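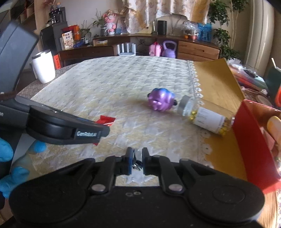 Quilt

A quilt is a bed covering made of layers of fabric held together by lines of stitching. Most quilts have a decorated top, a middle layer called batting, and a plain backing. The stitching that joins them is known as quilting. A cover with only two layers is usually called a coverlet or a summer quilt, although usage differs by region.

Construction

The top may be a single piece of cloth, known as a wholecloth quilt, or may be pieced from smaller shapes. Batting is made of cotton, wool, silk or polyester. Cotton batting lies flat and grows softer with washing, while wool is warmer for its weight. The three layers are basted with long temporary stitches, quilted by hand or machine, and finished with a binding, ruffle or lace trim along the edge.

Dindamville quilts

The Dindamville quilt is a regional type with a pale ground and a narrow border. Early pieces were quilted in a close diamond grid. The Dindamville town museum holds 341 bed coverings, of which the oldest is 200 years old. Part of the collection is shown each February, when low winter light reduces the risk of fading.

Care

Cotton quilts in sound condition can be washed in cool water with mild soap and dried flat. Older quilts should be aired in the shade and stored in clean cotton sheets. They should be refolded along new lines at regular intervals, as permanent creases weaken the fibers.

See also

Bedspread
Comforter
Patchwork
Trapunto

Last edited June 8, 2024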